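Killbridge Automation Laboratory
Gripper Evaluation Working Group
Minutes of the Meeting Held September 1, 2018

Chair: Danylo Onyshchenko
Present: Representatives of the Bench Testing, Controls, Purchasing and Safety sections
Apologies: Vision section (written comments received and taken under Item 4)

1. Minutes of the previous meeting

The minutes of the June meeting were approved with one correction. Under Item 3, the words "finger travel" were replaced by "finger force." The Controls section confirmed that the correction does not affect the test plan adopted at that meeting.

2. Matters arising

2.1 The replacement fingertip pads for the Storneck gripper have been received. Purchasing reported that the invoice was for the full order although one set was short. The supplier has been told and payment is on hold.

2.2 The request for a second torque wrench was approved by the laboratory office. Bench Testing will collect it and add it to the tool register.

2.3 The draft mounting procedure has not been circulated. The Chair asked that it be sent to members before the next series begins. Carried forward.

3. Tray handling trials

3.1 Bench Testing presented results from the first series, in which the Godon and Storneck grippers were compared on a two-arm tray lift. Each gripper was run for 500 cycles with the same controller settings and the same approach path. The Godon gripper completed 491 cycles without a fault and recorded 9 slips. The Storneck gripper was stopped at 409 cycles when its left finger drive reported an overcurrent fault. It was not restarted, as the test plan calls for an inspection first.

3.2 Members noted that the two results could not be compared directly. It was agreed that the report will give figures for the first 400 cycles of each run, with the full logs attached as an annex.

3.3 The Safety section asked whether the overcurrent fault had caused the arm to move. Bench Testing stated that the arm held position and that the stop was logged as normal.
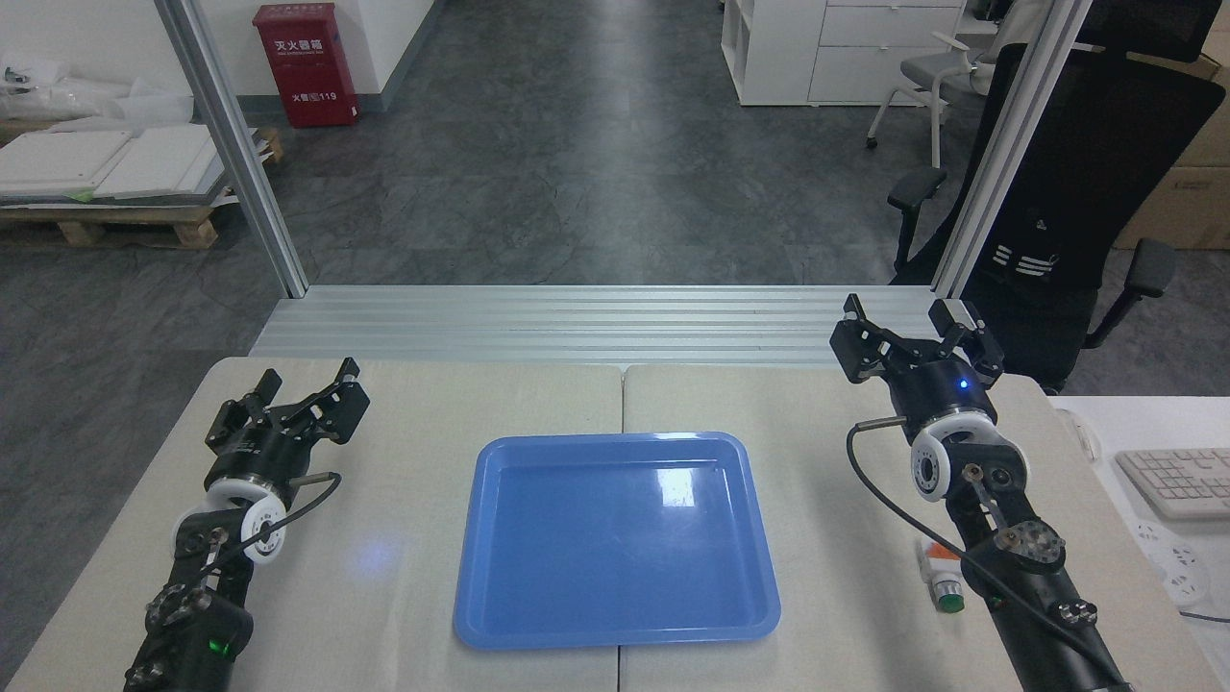 3.4 The second series will address the choice of grip point on the tray. In the first series the arms closed on the short sides, and most of the slips took place at the start of the lift, before the load was shared between the two sides. The blue tray has rounded corners and a raised rim, and Bench Testing proposed that the fingers close on the rim well clear of the corners. Controls supported the proposal but asked that the approach angle be fixed for both arms, so that any change in the slip count can be put down to the grip point alone. Agreed.

3.5 There was discussion of whether to add weight to the tray in the second series. Purchasing felt that an empty tray told the laboratory little about daily use. Bench Testing preferred to settle the grip point first and add weight in a third series. The Chair ruled in favor of the Bench Testing position - the third series to be planned now so that no time is lost.

4. Camera position

4.1 Written comments from the Vision section were read. The section reported that glare from the tray surface had led to errors in edge detection during early setup runs, and asked for either a matte tray or a change in lighting.

4.2 Bench Testing objected to a change of tray partway through the trials. It was agreed that the lighting will be adjusted first and that the Vision section will report on the effect. If the errors remain, a matte tray may be used for camera work only, with the results kept apart from the gripper figures.

5. Controllers

5.1 Controls reported on the Aoun controller, which has been offered on loan. The unit accepts commands for both arms over one connection, which would remove the small delay now seen between the left and right arms. The existing controller must stay in place until the gripper series are complete.

5.2 Members asked how long a changeover would take. Controls could not give a firm figure without seeing the unit. The Chair asked that the loan be accepted on condition that no work is done on the test bench until the third series is closed.

6. Safety

6.1 The Safety section reminded members that both arms must be powered down before fingers or pads are changed. One entry in the bench log shows a pad change with no matching power-down entry. Bench Testing will review the log with the operator and report in writing.

6.2 Cable routing at the wrists is to be checked at the start of each run and initialed on the run sheet.

7. Actions

Bench Testing: inspect the Storneck finger drive; issue the 400-cycle comparison; circulate the mounting procedure; plan the third series.
Controls: fix the approach angle for both arms; reply to the Aoun loan offer.
Vision: report on lighting.
Purchasing: settle the short delivery of fingertip pads.
Safety: revise the run sheet to include the cable check.

8. Next meeting

To be called by the Chair when the second series is complete. Papers should reach the laboratory office beforehand - late papers will be held over.

Minutes approved for circulation by D. Onyshchenko, Chair.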